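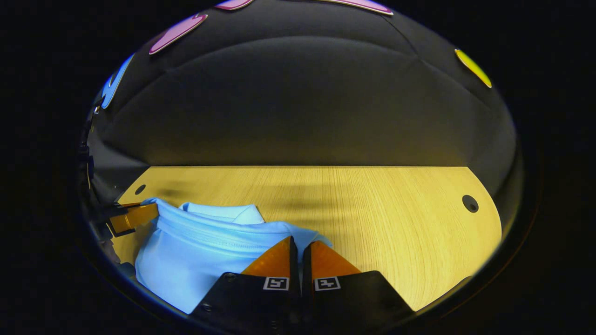 Photo: Sosina Negussie

January 10, 2018

Good news for anybody who has been stuck on the Kurkeo waiting list since last summer. Kilari Boat Tours is adding a second morning run out to the island, starting next month, and I got to ride along on one of the test trips in December. I've been bugging them about this for ages, so forgive me if I sound a little excited!

The new trip leaves the Pandey dock at 7:30 a.m., which is early, I know, but you're back on the mainland in time for a late lunch. Until now the only choice was the 10 o'clock boat, and if you've ever taken that one you'll remember the crowd at the lighthouse stairs (everybody hits them at the same time). On the early run we had the whole north trail to ourselves. I saw two herons and a very bossy pelican before I'd finished my coffee.

The boat is smaller than the one you may be used to. It takes 16 passengers and there's an indoor cabin with benches, plus an open deck in back where I spent most of the ride. Bring a windbreaker. I brought a sweater and thought I'd be fine – I was not fine, and one of the crew lent me a jacket for the way home.

Tickets are $76 for adults, same as the later boat, and kids under 12 ride for half of that. The price covers the round trip, the island landing fee and a guided walk to the lighthouse with one of the Kilari naturalists. It does not cover food. There is a snack counter by the landing, but on the early run it won't be open when you get there, so pack something. I like the egg sandwiches from the bakery across from the dock, and they open at 6.

After the guided walk you get a couple of hours on your own. Most folks in our group went down to the tide pools on the south side, and I'd say do that if the tide is low. The naturalist will tell you on the boat what time to head over. If it's high, take the ridge path instead and sit on the rocks at the end of it for a while. There's a pretty steep part near the top, with loose gravel, and I was glad I'd worn real shoes.

Now, the part a lot of you have been asking me about. Yes, Kilari is keeping the sunset cruise, and no, it is not going to stop at the island this year. The landing is closed after 5 p.m. through the nesting season and the tour folks don't get a say in that. The sunset boat will circle the island and come back by way of the Cesix channel, where the seals hang out. I took that one two years ago and loved it, but if you want to set foot on Kurkeo, book one of the morning boats.

Early boats will go out Thursday through Sunday to begin with. The woman at the ticket window told me they may add more days in the spring if enough people sign up, so if you work weekends, go ahead and tell them you'd like a Tuesday. Trips are canceled when the wind gets too high, and you can pick either a refund or a new date. They call by 6 a.m. if your boat isn't going, so leave your phone on!

Parking at the Pandey dock is still free in the gravel lot, though the paved lot next to it is now permit only – I saw two cars with tickets when we got back. If the gravel lot is full there's street parking up the hill, and it's an easy five-minute walk down.

You can book at the ticket window on the dock or over the phone. Dogs can't go on either morning boat because of the birds, but they're still welcome on the harbor loop. Strollers are okay on the boat, but you'll want a carrier for the trail.

I'm going again the second weekend they run, this time with my sister and her boys, and I'll post the tide pool pictures if the weather holds.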